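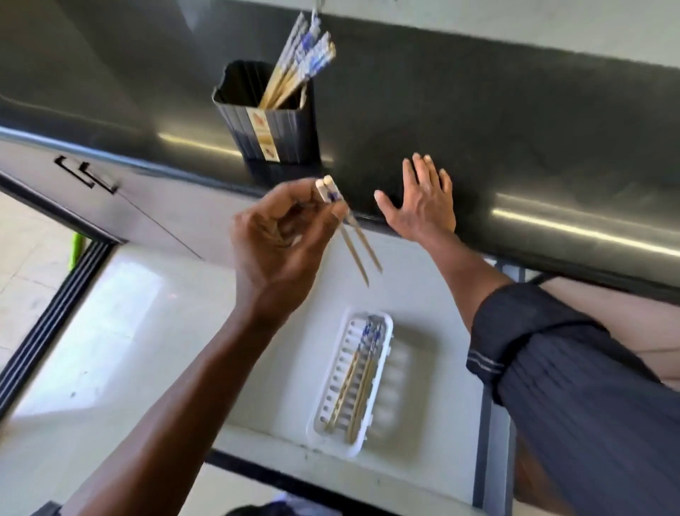
Tegan Kereama and Gilberto Arango
Security Studies Project Report, Whitelaw College
Submitted 2023-01-09

Reporting Suspicious Contact: A Desk Study of Two Garrison Towns

1. Purpose

The project examined how military staff in Skaltcombe and Melledano are told to report unusual contact from strangers, and how clear those instructions are to a new recruit. It did not examine whether any report led to a criminal case. Those records are closed.

2. Material

The main source was the public reporting log kept by the two garrisons, which holds 2354 entries. Entries give a date, a town and a one-line category. We drew a sample of 300 and coded each by type of contact: in person, by phone, online, or drone sighting. The written guidance issued in August was read against the coded sample.

3. Coding

Both authors coded the full sample separately. We disagreed on 39 entries, mostly where a caller had first made contact through a social media account. These were coded again under a stricter rule: the first channel used decides the category. The rule lowers the phone total and should be kept in mind when reading Table 2.

4. Findings

Online contact was the largest category in both towns. Drone sightings were logged almost entirely in Skaltcombe, where the training area borders a public road. The guidance spends four pages on in-person approaches and one paragraph on online contact. It does not say whether a deleted message should still be reported. The Melledano version names a duty officer; the Skaltcombe version gives only a switchboard number. 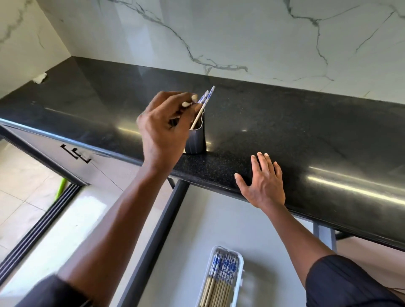
Kirsty Whitcombe, reading the draft, objected that a count of entries measures willingness to report and says little about the level of spying, and that a town with a named duty officer may log more for that reason alone. We accept the point. Section 4 has been reworded to refer to logged contact only.

5. Limits

One-line categories hide detail, and repeat reports of the same event could not be removed. The log does not record the rank of the person reporting.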